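What I Learned About Dusting a Chair From Open Day at Rarnby

Kerstin Fjeld runs the upholstery and furniture care counter at Rarnby, and in July she talked me into going to the open day at Omden. Omden builds household robots, and once a year it lets people walk through the demonstration rooms and watch the machines do chores. Kerstin had been asked to answer questions about fabric. I went along to see whether any of it would be useful to people who clean their own furniture by hand.

A fair amount of it was. A machine has to be told every part of a job, and the people who tell it have to work out what the parts are. I filled four pages of a notebook. The tips below come partly from the talks, partly from Kerstin, and partly from my own rooms after I got home and tried things.

How the day was set up

Doors opened at 10 a.m. Visitors went through in groups of 20 and each group got 20 minutes per room. There was a kitchen, a laundry corner, a bathroom with no plumbing and a sitting area. The sitting area was the one I stayed longest in, and I went back to it after lunch when the line was shorter.

Cecilia Adjei led the sitting area demonstrations. She plans the order of the cleaning routines, and her talk was mainly about order. She told us the dusting routine had been rewritten many times and that most of the rewriting was about what to do first.

Plan the order before you pick up the duster

Her rule for a room is high to low, then back to front. For a single chair the same rule holds:

Start at the top rim of the back.
Go down the inside of the back.
Do the arms, top surface first, then the sides.
Do the seat, working from the back toward you.
Finish with the front edge of the seat and whatever is under it.

I have always started with the seat, as that is where the crumbs are. Then I would do the back and drop dust onto the seat I had just finished. Changing the order has saved me a second pass.

If the cushion lifts out, take it out before any of this and do it separately. If it is fixed, run a crevice tool around the seam first. A duster will push grit further into a seam.

The front edge of the seat

People forget the front edge, according to Cecilia. Legs brush against it every time someone sits down, and it faces the floor traffic, so it picks up lint and pet hair from both. On a chair with a rounded back it is also easy to miss when you are standing over it looking down. 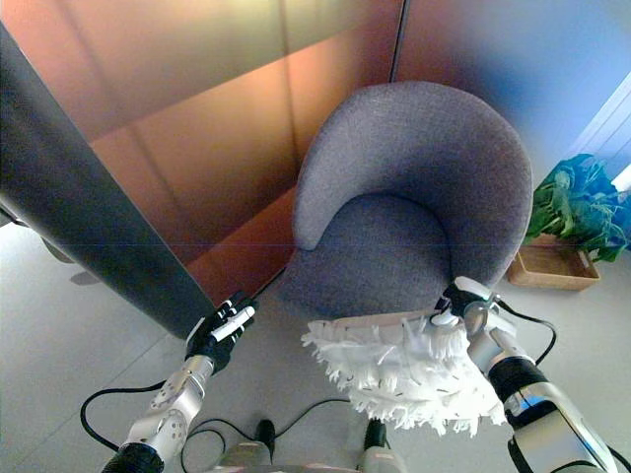

The sitting area at Omden, with the fluffy duster against the front of the seat.

Use light pressure here. Kerstin's advice is to let the fibers touch the fabric and pull in one direction, from one side of the seat to the other. Scrubbing back and forth works hair into a textured weave, and then you need a lint roller or a damp rubber glove to get it out again. With a rubber glove, wipe toward yourself in short strokes and pick off the roll of hair as it forms.

Do the floor under the front edge last. Whatever falls off the chair ends up there.

Choosing a duster for fabric

Someone in my group asked whether a fluffy duster is any good on upholstery at all. Kerstin took that one. For loose surface dust on a tight or fine weave it does fine. For anything deeper you need a vacuum with an upholstery head on low suction. She would not use a fringed duster on velvet, on anything with loose threads, or on a chair that a cat has been scratching, as the fibers catch.

Things to check before you use one on a chair:

Shake it outdoors first. A duster that was last used on top of the refrigerator will leave grease on fabric.
Look for snags or hard bits tangled in the fibers.
Make sure it is fully dry. A damp duster turns dust to gray smears on pale cloth.
Leave off furniture polish and dusting spray. Both are for hard surfaces.

Wash the head by hand in lukewarm water with a drop of dish soap, rinse until the water is clear, and hang it with the fibers down. Skip the fabric softener. It coats the fibers and they stop picking things up. I keep 2 heads so that one can dry.

Pull the chair out or work around it

At home I used to dust chairs where they stood, jammed against the wall with one side out of reach. At Omden they talk about "clear reach," meaning the space you need to get an arm to each surface without leaning on something else. In a small room you may not have it on every side at once.

Kerstin's method is to do what you can reach, then turn the chair a quarter turn, do the next part, and turn it again. Put felt pads on the feet if the floor is hard. Lift the chair slightly to turn it if you can, and get help with a heavy one. Dragging is what pulls legs loose and scratches the floor.

While it is out, wipe the baseboard behind it and look at the fabric on the back. That is where sun fading shows up first if the chair stands near a window. Turning the chair a little a few times a year evens this out.

Plants near upholstery

If you keep a plant beside a chair, dust the plant first. Wipe broad leaves with a soft damp cloth, one hand under the leaf for support. Let them dry before you start on the chair, so water does not drip on the arm. Keep pots and trays on the floor a few inches away from fabric. Soil splashes when you water, and wet soil on pale upholstery should be left to dry completely, then vacuumed, then dabbed with a barely damp white cloth. Rubbing it wet spreads it.

How often

One man asked for the correct schedule and got two answers. Cecilia said the test routine repeats on a fixed timer for the sake of comparing results, and that a home does not need that. Kerstin said once a week with the duster and once a month with the vacuum for a chair in daily use. A chair in a guest room can go a month between dustings.

She also said to look up the rub count when buying fabric for a chair that will be used and cleaned often. It is sometimes printed on the sample card. A sample on her counter that day was rated at 1,000, and she was using it to show people what to avoid for a family chair. It was sold as decorative cloth for pillows and belonged on pillows.

Cleaning codes

Look for a tag under the cushion or on the underside of the frame. The usual letters are these:

W: water-based cleaner is fine.
S: solvent cleaner only, no water.
WS: either one.
X: vacuum or brush only.

Dry dusting is safe for nearly all of them. Test any liquid on a hidden spot, let it dry, and look at it in daylight before going on.

What I noticed watching the demonstrations

The pace was slow. The woman next to me said she would have been done with the whole room. She may be right, but I went home and timed myself at a slower speed on my own armchair, and it took four minutes instead of two. The slower pass put a good deal less dust in the air. I could see that in the light from the window. Fast flicking throws dust up and it settles again later in the day.

The second thing was cords. There is a lamp cord beside my reading chair that I have stepped over for years. Before cleaning under a chair, unplug the lamp and move the cord up onto the seat or a table. Put it back when the floor is done.

The last thing was light. Work with the window in front of you or to the side. With the light behind you, your own shadow covers the part you are cleaning.

Odds and ends

The handout from the day listed 927 as the number of steps written down for the sitting area so far. I have boiled my own list down to one index card and taped it inside the closet door.

Bawa had a table in the hallway with washable duster covers. I bought one and it has been through the wash twice with no shedding. The Clolau stand was handing out felt pads, which were too small for my chair but fit the kitchen stools.

If you go next year, wear comfortable shoes and go to the sitting area first. The kitchen line is long by 11 a.m. and the room is warm. Questions about fabric can be taken to Kerstin at the Rarnby counter any morning. Bring a photo of the tag.

Recent tips

Getting candle wax out of a tablecloth
Felt pads, rubber cups and which floors they suit
How to wash a duster head without matting it
Five uses for an old rubber glove
Stopping a kitchen stool from wobbling
Reading the tag on a sofa cushion
Storing winter blankets in a small closet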